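Como se monta um robô de dois braços numa oficina

Skonon – Ciência para crianças
10 de julho de 2025

Quando se fala em robôs, muita gente pensa numa figura com cabeça, pernas e olhos brilhantes. A maior parte dos robôs que trabalham no mundo é bem diferente. Muitos são só um braço, preso a uma mesa ou ao chão, que repete movimentos.

Na oficina compartilhada Priltent, que fica numa antiga padaria, um grupo de vizinhos está montando um robô com dois braços. O projeto se chama Emis e começou em junho. Numa oficina compartilhada, as ferramentas são de todos: quem precisa de uma furadeira usa, limpa e devolve ao lugar.

O que é um braço robótico?

Estique o seu braço e dobre o cotovelo. Agora gire o punho. Cada lugar onde o braço dobra ou gira se chama articulação. O braço do robô também tem articulações, e as partes duras entre uma e outra se chamam elos. Os elos fazem o papel dos seus ossos.

No seu corpo, quem puxa os ossos são os músculos. No robô, esse trabalho é dos motores. Um motor recebe eletricidade e gira. Se ele gira um pouquinho, o elo sobe um pouquinho. Se gira para o outro lado, o elo desce.

Na ponta do braço fica a garra, que abre e fecha como os seus dedos quando você pega um lápis. A garra do Emis não é muito forte, e os montadores acharam melhor assim, pois querem que ela segure coisas leves.

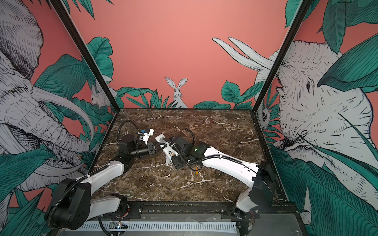
Montar um robô começa pela base. Um braço que se estica para a frente faz força sobre o lugar onde está preso, do mesmo jeito que uma vara de pescar puxa a mão de quem a segura. Se a base balança, a garra erra o alvo. Por isso os dois braços estão parafusados num trilho preto de metal, na beirada da mesa. Os cabos também precisam de cuidado. Os que ficam perto dos punhos fazem uma curva larga, e essa folga deixa o punho girar sem esticar o fio. Outro cabo acompanha os elos brancos, bem junto deles, para não enroscar em nada.

Como o robô sabe onde está?

Feche os olhos e toque a ponta do nariz. Você consegue porque o seu cérebro sabe onde está a sua mão. O robô precisa de uma ajuda parecida. Dentro de cada articulação do Emis há um sensor que mede o ângulo, ou seja, o quanto ela está dobrada. O computador junta todas essas medidas e calcula onde está a garra.

Saber onde está a garra ainda não diz onde está o objeto. Para isso existe a câmera, que envia imagens ao computador. O programa que o grupo usa se chama Jia. Ele compara a imagem com outras que já recebeu e tenta descobrir o que é copo, o que é caixa e o que é mesa. Para aprender a reconhecer os objetos dos testes, o Jia recebeu 3.000 imagens.

Por que dois braços?

Tente abrir um pote com tampa de rosca usando uma mão só. É difícil, porque o pote gira junto com a tampa. Com duas mãos, uma segura e a outra gira. Com os robôs acontece o mesmo.

Mas dois braços trazem um problema novo: eles podem bater um no outro. Antes de cada movimento, o programa confere o caminho dos dois. Se os caminhos se cruzam, um braço espera o outro passar.

No primeiro teste, o Emis tinha de passar um bloquinho de espuma de uma garra para a outra. Foram 60 tentativas, e o bloquinho chegou à outra garra em 51. Nas demais, caiu na mesa – quase sempre porque a primeira garra abriu cedo demais. O grupo mudou o programa para que ela espere um instante a mais.

Para experimentar em casa

Você pode fazer um braço simples com tiras de papelão grosso e colchetes de papel, aqueles que abrem atrás. Peça a um adulto para furar as pontas das tiras. Junte duas tiras com um colchete e prenda uma delas num pedaço maior de papelão, que será a base. Amarre um barbante na ponta da outra tira e puxe devagar. Depois mude o lugar do nó, mais perto ou mais longe do colchete, e veja em qual posição fica mais fácil mover o braço.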